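Breltville Robotics Course
Handout 3: Gathering Demonstrations
Revised 8th September

Today you get to teach by doing! Every time you guide the gripper to a block and pick it up, the recorder saves the wrist view together with your hand motion. One pick is one episode. The Sestness set has 252 of them so far, and we want yours in it too.

Start with a mixed pile. Arches, cylinders and rectangles leaning on each other give the learner real choices to work through, and they're a lot more fun to drive than a tidy row.
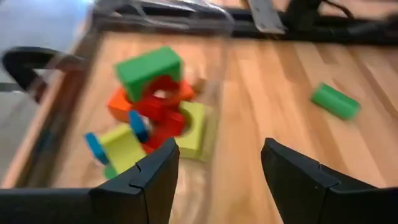

Figure 1. Wrist view with a block pile and one green cylinder off by itself. The blocks are blurred by motion.

Blur like this is fine in small doses. If the whole episode looks this way, slow your wrist and record again. Fingers stay sharp because they travel with the camera, so judge blur by the blocks (Maren's viewer lets you step through one image at a time).

Then try sparse layouts. Spread a few blocks out, turn each one a different way, and come in from a new angle on every episode. An arch is a great piece for this: the cutout changes where the fingers can close.

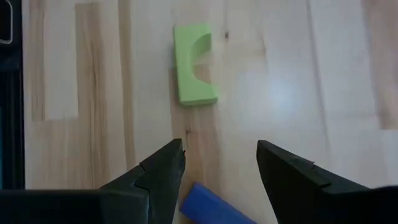
Figure 2. Lime-green arch block standing between the open fingers in view, blue block close to the gripper.

For your lab hour:
Record 15 episodes per pair, piles and sparse layouts both.
Keep the misses. Tag them "miss" and move on.
Swap drivers after 3 episodes.
Write 2 sentences on your hardest grasp.

Reading for next time: Kowalchuk notes, the section on labeling.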